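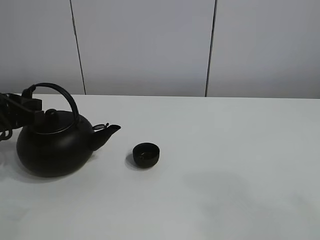 The black teapot, lid on.

I have been meaning to write about the radio play group since September, and every time I sat down to do it I ended up fiddling with the script instead, which my husband says is a form of procrastination and I say is a form of writing. So let me just start.

Some of you will remember that a while back I joined the local history group over in Camacho, mostly to get out of the house on winter evenings. They had a box of letters from the old Drenitness rope works, written by the women who ran the spinning floor during the war years, and for a long time the box just sat in a cupboard and got looked at by whoever was curious. Then Narendra Thakur joined. He used to teach drama at the high school, and he took the box home one weekend and came back with pages and pages of notes and the idea that we should turn the letters into an audio drama, with local people reading the parts.

I was all for it. I was less for it when he looked straight at me and asked if I would write the first draft.
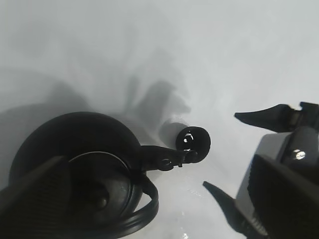

4 min read

Now, I have written this blog for years and a fair number of long emails, but I had never written a line of dialogue in my life. My first go was dreadful. Everyone in it explained things to each other that they would both already have known. I had one poor woman say, "As you know, Edith, we have been making rope here for the navy since the spring," and Narendra read it out loud to me in a perfectly flat voice until I begged him to stop. We both had to put our pages down, we were laughing so hard.

What helped in the end was going back to the letters. They are so much funnier and sharper than anything I would have dared to make up! One woman, who signs herself only M., writes to her sister in Grarkis nearly every week, and she hardly mentions the war at all. She writes about the foreman's cough, and a pair of shoes she wants, and whether the sister is ever going to send back the good pie dish. The pie dish comes up again and again. When she finally gets it back there is a chip in it, and she spends a full page on the chip. I put almost all of that page in the script word for word, and it's still my favorite part of the whole thing.

We made two rules for ourselves. The first was that if a line came from a letter, we would leave it alone, odd spelling and odd grammar and all, and let the reader work out how to say it. The second was that we wouldn't give anybody a romance who didn't have one in the letters. I will confess I broke the second rule in my third draft (there is a delivery driver who turns up twice and seems very nice) and had to take him out again. I miss him.

The reading itself was a lovely thing. We held auditions in the back room of the Hekasberg library and I expected maybe our own members and a few of their kids. Instead people kept coming in and stamping the snow off their boots, and we had to borrow chairs from the children's section, so there were grown men sitting with their knees up by their ears waiting for their turn. A girl of sixteen read M. and I got goosebumps. She didn't do anything fancy with it, she just sounded cross about the pie dish. Narendra wrote something on his pad and underlined it, and I knew we had our M.

The script runs to four scenes now. I would like to cut the third one down, because it has a long stretch about a change in the shift hours that I find fascinating and I suspect I am alone in that. Narendra thinks it should stay and be played fast. We've agreed to hear it both ways at the next read-through and then argue about it over supper.

We've also had $400 from the arts fund, and most of it will go toward renting decent microphones. The rest is for copying scripts and for a bit of something hot to drink on the recording days, as the library turns its heat down after closing and you can't have people's teeth chattering over the quiet bits.
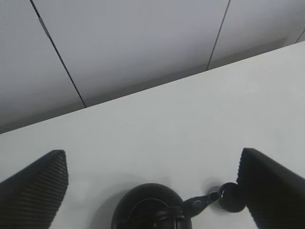 White table, gray wall behind.

If you are near Camacho or Hekasberg and you have anything at all from the rope works, please get in touch. Photographs, pay slips, a story your grandmother told you, even half a story. We are especially after anyone who remembers the whistle, as the letters mention it constantly and not one of them says what it sounded like. Was it high? Was it more of a hoot? Our sound person is getting quite anxious.

We are also still short a foreman. You'd need a good cough.

Posted January 9, 2015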